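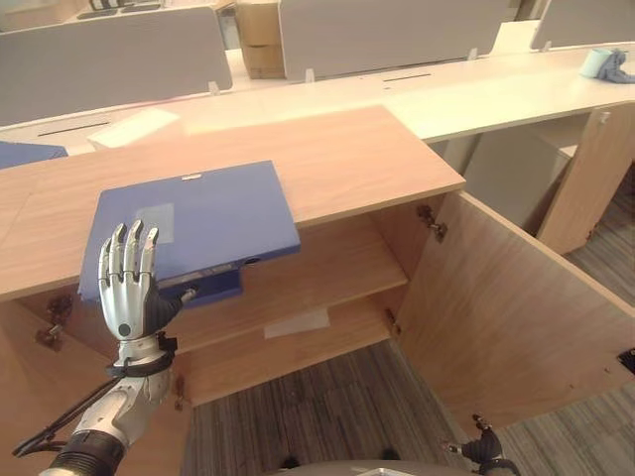 Search this site Search

Let your team leads make the small decisions
June 10, 2019

When I became a manager at Skalmont, I approved everything. A new chair, a swapped shift, a refund of 16 dollars, all of it came to my desk. I believed this was my duty. My team leads believed I did not trust them, and they were right.

Yakubu Chukwu, who leads our Lasitz office, asked me for one change. Each lead may now spend up to $1,070 a month and tell me afterwards.

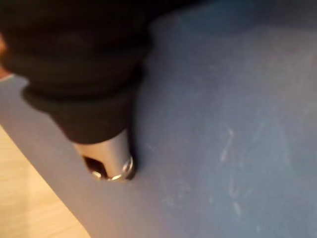 What we learned

The first weeks were not easy for me. Two purchases I would have refused, and I had to keep quiet. But the leads began to talk with each other before they came to me, and the meetings became shorter.

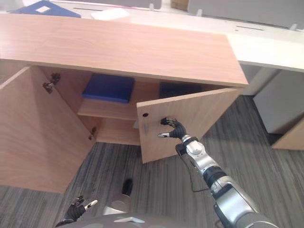 What comes next

In September we will try the same with holiday requests, first in the Ojo group. If you manage people, please write to me how you do it in your workplace. I read every letter, also the critical ones.

2 comments

Get our newsletter by email. You can unsubscribe at any time.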